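Notes for Session 3: Why the Night Sky Is Dark

Aisling Buckley, Introduction to the Universe (evening course)

Welcome back, everyone! Last time we got as far as the speed of light and looking back in time, and a few of you stayed behind to ask the question that opens tonight's notes. I was so pleased, as it's one of my favorite puzzles in the whole subject.

The puzzle

Go outside at 10 p.m. in November and the sky is dark. Why?

Suppose the universe were infinitely large, infinitely old, not changing, and filled more or less evenly with stars. Pick any direction and keep going. Sooner or later your line of sight would land on the surface of a star, just as in a big enough forest you see a tree trunk whichever way you look. So every point in the sky should be as bright as the face of the Sun. This is usually called Olbers' paradox, after Heinrich Olbers, who wrote about it in the 1820s, although Kepler had worried over much the same thing two centuries earlier.

But aren't far stars fainter?

Yes, and this is where most people try to escape. Let's do it properly. Imagine the Earth at the center of a set of thin shells, like the layers of an onion, all the same thickness.

A star twice as far away looks four times fainter (the inverse square law from Session 2).
A shell twice as far away has four times the area, so it holds four times as many stars.
Four times as many stars, each a quarter as bright: the two effects cancel exactly!

Every shell sends us the same amount of light. Add up endless shells and you get endless light, or at least you would if the nearer stars didn't block the ones behind them. Once you allow for blocking, you end up with a sky as bright as a star's surface. Still not dark.

What about dust?

Olbers himself thought that something between the stars might soak up the light. It's a sensible idea, but dust that absorbs light gets warmer. Give it unlimited time and it heats up until it gives out as much energy as it takes in. The sky glows anyway.

The way out

One of our starting assumptions has to go, and the big one is age. The universe as we know it is 13.8 billion years old. Light from very distant regions hasn't had time to get here, so we only see a limited number of shells. Stars also don't shine forever, which trims the total further.

Expansion helps too. Light from far-off galaxies is stretched on its way to us, so it arrives redder and with less energy. The oldest light of all, released when the universe was 380,000 years old, has been stretched right down to microwaves. In a way the sky really is glowing in every direction — just at wavelengths our eyes can't pick up. I still get a thrill from that one.

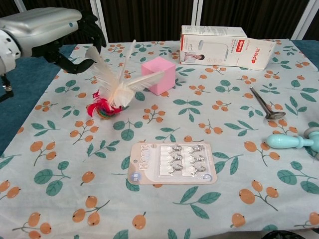
Tablecloth with orange fruits and green leaves.

Try it yourself

1. Let each shell deliver 3 units of light. Ignoring any blocking, how much light do you get from 29 shells? From 30? What happens to the total if the shells never stop?

2. A star is moved to 3 times its original distance. How many times fainter does it look? How many times more stars would fit in a shell of the same thickness at that distance?

3. Chathurika Wickramasinghe asked in class whether an infinite universe could still have a dark sky. Write a short paragraph answering her. Be careful to separate "infinite in size" from "infinite in age" — they do very different jobs in the argument.

For question 1, please show the sum and don't just write the final number. Question 3 has no single perfect answer, so enjoy it, argue with your neighbor, and bring your paragraph along.

Before Session 4

Look over your notes on wavelength and color. We'll be stretching some light of our own with a long rubber band and a marker pen, then moving on to redshift and how we use it to work out distances to galaxies.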